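Do You Really Have to Wash Grapes?
By Musyoka Were

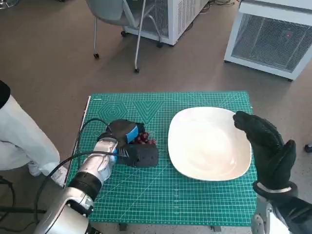
Can't you just wipe a grape on your shirt?

You can, but all that does is move some of the dirt onto your shirt. Water gets in between the grapes and around the stems, where a sleeve can't reach.

Grown-ups say a lot of things about fruit, and some of them deserve a second look. Take the cloudy white stuff you often find on grape skins. Plenty of people will tell you it's poison or old soap. I doubted that, so I looked it up. It's called bloom, and it's mostly a wax the grape makes by itself. It helps keep water inside the fruit. You can eat it.

What about special fruit soap? I'm not convinced. Plain cool running water does the job. Hold the bunch under the tap, turn it over a few times and let it drip. Then put it on a clean plate.

Someone may also tell you that red grapes are always sweeter than green ones. Are they? Try one of each with your eyes shut - and don't peek. I did this 3 times one Thursday and got it wrong twice.

One warning I do believe: whole grapes can choke small kids. If you have a little brother or sister, ask an adult to cut theirs the long way, into quarters.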